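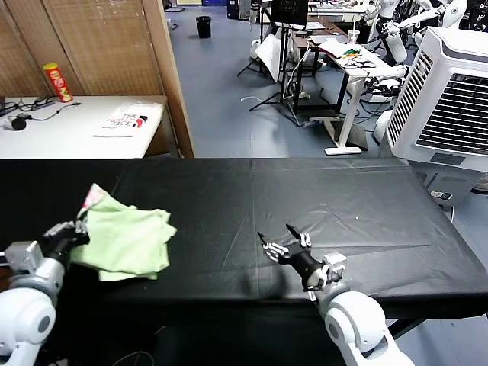

Speed trap on Ketis Road?

lodville_lou
Got pulled over coming down the hill into Lodville last night, $128 for 41 in a 30. I was slowing down! The deputy was polite enough but he was parked behind the feed store with his lights off. Is that even allowed?

tansy88
Yep, allowed. My brother got one in the same spot in April. He went to court over it and paid the full amount plus a $100 court fee, so think it over first.
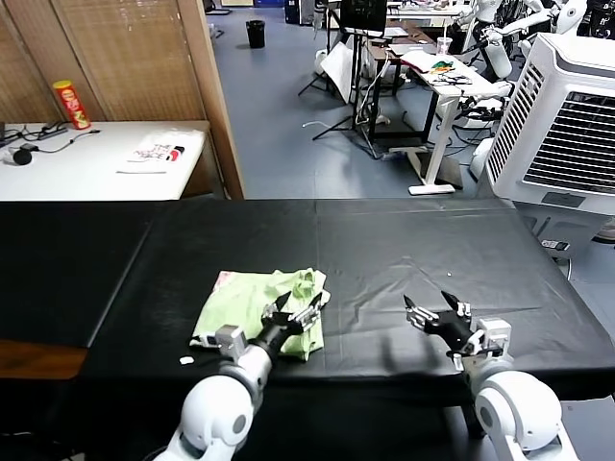

Green cloth on the black table

Rätsep_fan
Sorry Lou, but 41 is 41. I walk my kids across there at 7:30 and people fly through. I'd be happy if they sat there all day.

lodville_lou
Well sure, in the morning! This was 11 at night and there wasn't a soul out.

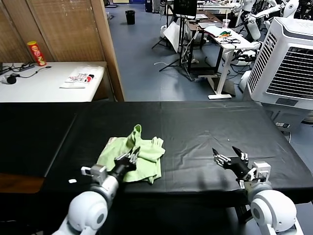 Re: Speed trap on Ketis Road?

Gudrun Reuter
I live 4 houses up from the feed store and I'm with Lou on this one. The 30 sign is half buried in a lilac (I've called the county twice) and you don't see it until you're past it. Take a picture of the sign before you pay anything.

tansy88
Gudrun, he's lived here for years, he knows it's 30 lol

lodville_lou
I do know it's 30, fine. But I'm going to get a picture of that sign anyway and ask for a hearing,
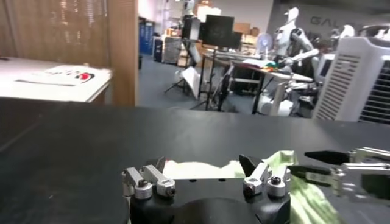 and if they say no then I'll pay the thing and quit complaining. Does anybody know if the clerk takes walk-ins, or do I have to mail it to Trenadberg?

Rätsep_fan
Walk-ins until 4. Bring the ticket with you.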